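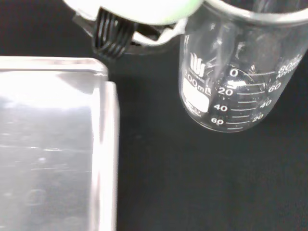
100mL glass beaker

Forums | New Posts | Members | Search
Pludovberg Land Forum > Buying & Selling > Ranches

**Ormsby place, worth it without the minerals?**

haygal, 1 Feb 2022
Hi everybody! My husband and I have fallen hard for 400 acres outside Ormsby (good creek, a sweet old barn, fences I'd call hopeful), but the seller is keeping the mineral rights. Would that scare you off?
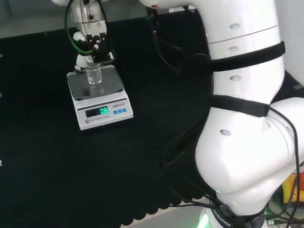
Small vial on the scale

twogates
It would scare me, I'm sorry to say. We bought that way near Favby and spent every October wondering if a drilling crew was coming up our road. I'd walk away, pretty creek and all.

mesquite_mo
Oh, I'd hate to see her walk away over that! Half the ranches out here sold without minerals years ago, and folks live on them very happily. Ask for a surface waiver in writing, and have a lawyer read it before you put any money down.

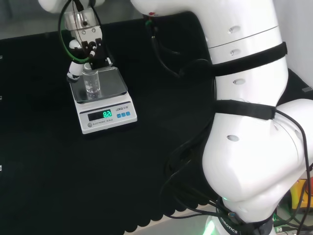 And do get the well looked at while you're at it, because ours cost us $3000 the first summer and I'm still a little sore over it.

haygal
Thank you both, truly. The agent at Fudeck says the seller might sign a waiver covering the 50 acres by the house, so I suppose that's a start.

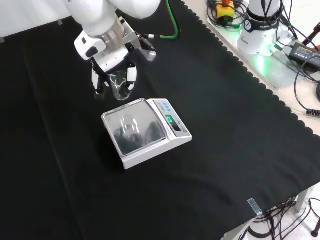

twogates: Fifty by the house still leaves the creek wide open, hon. I'd hold out for all of it.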